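To: Members, Working Group on Service Machines
From: Dilani Gazi, Secretariat
Subject: Re: Readiness of robotic hands for routine chores

Members are thanked for their comments on the February circular. The Secretariat has been asked to reply to the point raised by Mr. Gatchalian, which is quoted below in full.

> Rommel Gatchalian wrote:
> The circular says that household and shop-floor chores are "within reach" of current machines. I would ask that this wording be removed. Our members at Toltberg read it as a promise. Moving a bottle from a shelf to a bench is one task. Clearing a bench that somebody else has left in disorder is quite another, and I have yet to see it done without a person standing by.

The Secretariat accepts the objection. The wording will be changed to "under trial" in the next issue.

Members will wish to know the basis for the change. The Navaratnam trial covered 2,482 attempts at simple handling tasks: picking up, carrying, setting down and handing over. Of these, 1,624 were completed without help. The remainder required a person to step in at least once.

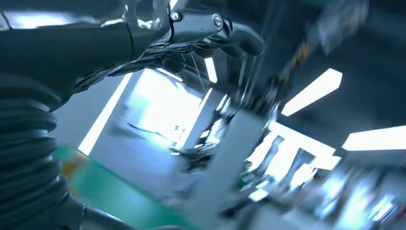
Ms. Rizvi, who prepared the figures, notes that the results differ sharply by task. Carrying gave little trouble. Most of the failures came at the moment of taking hold, and a smaller share at the moment of letting go. Smooth, rounded goods were harder than boxes. Goods placed close together were harder again, as the fingers need room on both sides.

Speed also remains a concern. A shop assistant restocking a shelf does not stop to consider each item. The machines in the trial did so every time.

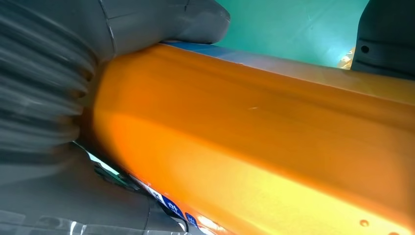 Mr. Sekiguchi has asked whether the grip force settings may be shared with members. They may, on written request to this office. The settings for glass are not included, as that part of the work has not been approved.

On the wider question, the Secretariat's position is that no machine now before the group can be recommended for unattended use in a home. Limited shop-floor use, with a trained person present, may be considered case by case. Clurkier has submitted one such case, which will be circulated separately.

Further comments should be sent to the list before the end of April 2019. Please keep the subject line unchanged.

Dilani Gazi
for the Secretariat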